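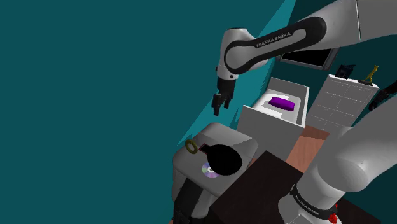 Zindus is hiring two part-time room preparers for its furnished rentals in Cikthorpe. The work is getting small apartments ready between tenants: cleaning, changing linens, checking furniture for damage and writing up what needs repair. Most of the units are single rooms with a white bed, a white chest of drawers and a dark tabletop, and each one is inspected the same way every time. You will work from a printed checklist and hand it in at the Mula Street office at the end of your shift.

Hours are 20 per week, mostly mornings. Some Saturday work is required at the end of the month, when most leases turn over. Paid training starts in February.

You should be able to lift 20 pounds, climb stairs and work without close supervision. Cleaning or hotel experience is helpful. A driver's license is required for the units on Takeda Road, as no bus runs there before noon. 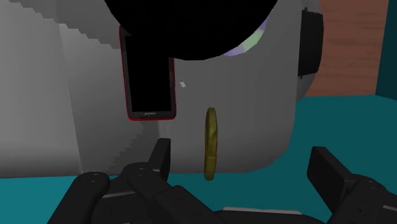
Gray surfaces, with a thin yellowish-gold disc

Duties also include reporting missing keys, restocking soap and paper goods, and moving small furniture between units. Heavy items are handled by the maintenance crew.

To apply, bring or mail a resume and two references to Zindus, 70 Mula Street, Cikthorpe. Please state which mornings you can work.

Posted December 11, 2018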